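Callance Community Kitchen: Food Preparation Room Inspection Checklist
Unit 635, January. Inspector: Yen-ting Tse
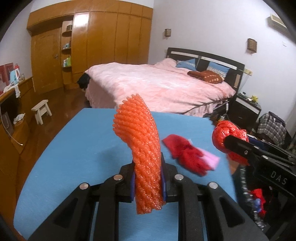 Orange mesh sleeve and red knitted glove, blue surface.

1. Hand washing
Soap and paper towels at each sink: Yes
Hot water reaches the tap within 40 seconds: Yes
Comment: Sink 2 drains slowly. Reported to building services under work order 2612.

2. Cold storage
Refrigerator at or below 40°F: Yes
Raw meat stored below ready-to-eat food: Yes
Containers labeled and dated: No
Comment: Two tubs of cut melon carried no date and were discarded during the visit.

3. Produce receiving
Packing materials removed before washing: Partial
Damaged fruit set apart: Yes
Comment: Netting and sleeves are to go in the lidded bin by the door. Staff were reminded.

4. Work surfaces
Surfaces free of cracks and deep cuts: Yes
Personal items kept out of the preparation area: No
Comment: Coats and gloves belong in the lockers. Repeat finding.

5. Fire and exits
Extinguisher tag current: Yes
Rear exit clear: Yes
Comment: None.

Result: Conditional pass. Items 2, 3 and 4 must be corrected within 5 working days. Written confirmation is to be sent to Andri Aigner, Facilities Office. The sink repair will be checked at the next regular visit.

Received for the kitchen: Chang-ho Bang, shift lead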